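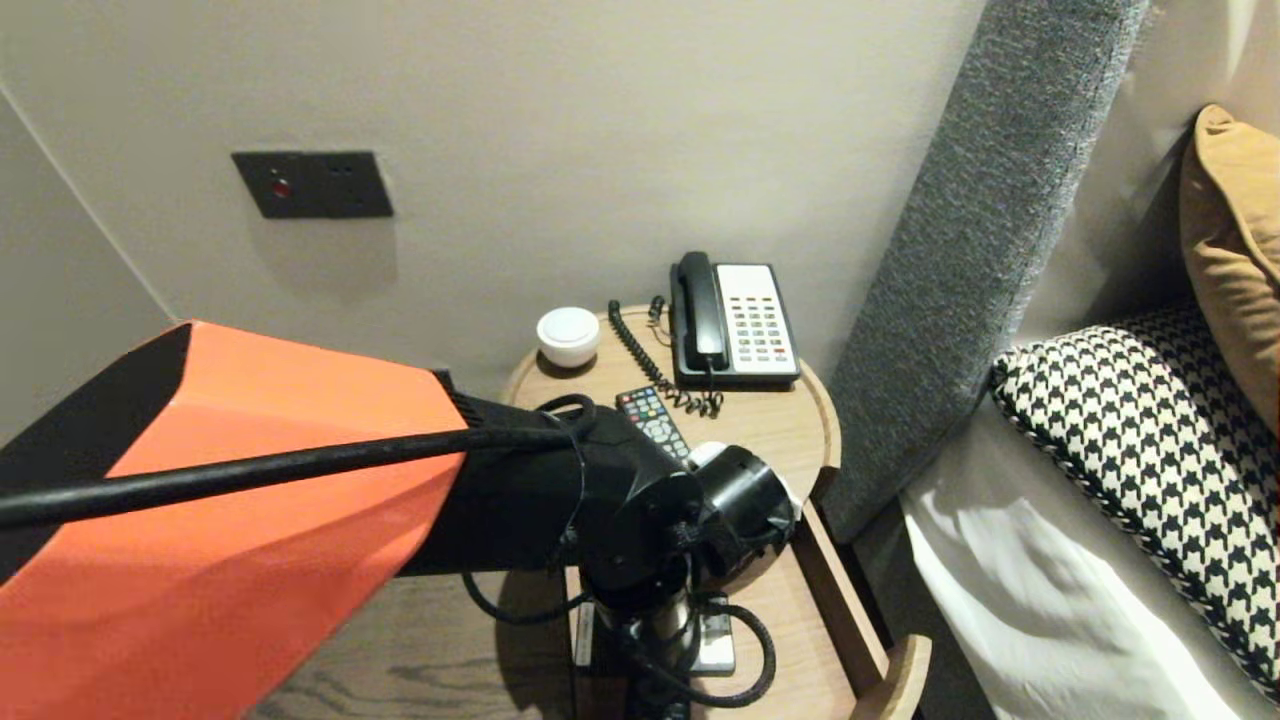
Figure 3. Bedside task during a demonstration. The arm reaches over the round table; the corded telephone and the TV remote share the tabletop.

3.2 Collecting demonstrations

We recorded all demonstrations for the bedside task by remote control. The operator sat in the next room, saw only the view from the head camera, and moved the arm with the Dakis hand controller. Hand guiding, which we used for the drawer task in Section 3.1, was tried first and dropped: the operator had to stand between the bed and the table and blocked the view in most of the trials.

The task is to pick up the remote and place it on the bedsheet within reach of the pillows. As Figure 3 shows, the wrist can hide part of the remote during the approach. The coiled phone cord lies close by, and a demonstration was marked as failed if the cord was dragged or the handset left its cradle. Operators were told to stop above the table, correct the angle of the wrist, and only then descend.

Each of the two operators gave 50 demonstrations at the Llewellyn site. After removing failed and incomplete runs, 46 remained from the first operator and 30 from the second. The second operator had no earlier practice with the controller, and most of the removed runs come from the first session. We did not balance the two sets.

Commands and joint positions were logged with the Lovemia recorder at the same rate as the camera. Pauses at the start and end of a run were trimmed by hand. Pauses in the middle were kept, as they often mark the point where the operator corrected the wrist. A further 9 runs with the remote turned to a new angle were set aside for testing and are not used in training.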